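Flistholm

Simulated wrist-view grasping for hollow things: tubes, cups, short lengths of pipe

Readme, last gone over August 12, 2018

Welcome, and thanks for having a look. Flistholm is a small set of tools and recorded episodes for teaching a two-finger gripper to pick up hollow objects using only the view from its own wrist. It grew out of a bigger planning project called Rondonuwu, where we kept running into the same trouble with cylinders, and after a while the cylinder code was taking up so much of the repository that it seemed kinder to everyone to give it a home of its own. If you came here from Rondonuwu, most of the function names will look familiar (we did fix the spelling of "neighbour" in the sampler, so check your imports).

What you get

There are 4000 simulated episodes, each with a wrist view, the joint angles, the gripper opening and the true pose of the object. There is also a grasp planner, a replay viewer and a rather plain script that turns the episodes into training batches. The object meshes are in their own folder, 77 of them, and you are welcome to add more. Please keep the origin at the centre of mass or the planner will behave very strangely and you will spend an afternoon blaming the wrong file, as I did.

How the planner thinks

A cylinder lying on its side gives you two sensible choices. You can close across the outside wall, somewhere near the middle, or you can come in at the open end and pinch the wall with one finger inside and one out. The first is steadier and the second is handy when the rest of the tube is up against something. The planner scores both, using the opening width, the wall thickness and the clearance between fingertips and table, and then picks whichever has more room for error. You can lean it one way or the other with the rim_bias setting. Zero treats them evenly, and I would start there and see how you go before changing it. 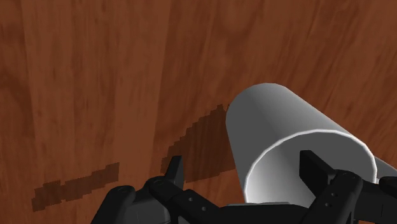 The perception side had a harder time of it than the planner, and shadows were the main culprit. The renderer draws them with blocky, stepped edges, and our first segmentation model was very fond of those edges. It would happily mark a dark patch on the wood as part of the object, and the estimated axis would swing off toward it. Softening the shadows in the renderer helped, but slowed everything down terribly, so we now leave them as they are and vary the light direction between episodes. The model has learned to ignore them far better than I had dared to hope. Wood grain gives it a bit of bother still, mostly when the streaks line up with the tube.

The gripper's own fingers get in the way too, especially near the rim. We supply a mask for them, worked out from the joint angles, and the loader applies it by default. Turn it off with keep_fingers if you want the network to see its own hands.

Getting it running

Unpack the archive, run the setup script, and then run the replay viewer on any episode to make sure the colours come out right. If reds and blues are swapped, your graphics library is handing back channels in the other order, and there is a flag for that in the viewer settings. The controller runs at 100 steps per second and the wrist view is saved more slowly, so don't assume that one row in the log matches one picture. Use the timestamps.

Known trouble

Episode 149 has a bad pose record and the loader skips it. We have left it in so the numbering doesn't shift under people who already have splits saved.

Very thin walls sometimes pass straight through the fingertips when the grip force is set high. Lowering the force or halving the physics step will cure it.

The planner knows nothing of friction on the inside wall and treats it the same as the outside.

Licence and thanks

The code and episodes are free to use for research and teaching. The table textures came from Planance and the early test machines were lent to us by Emetbridge, and we're grateful to both. Bug reports are very welcome, particularly with the episode number and your settings file attached.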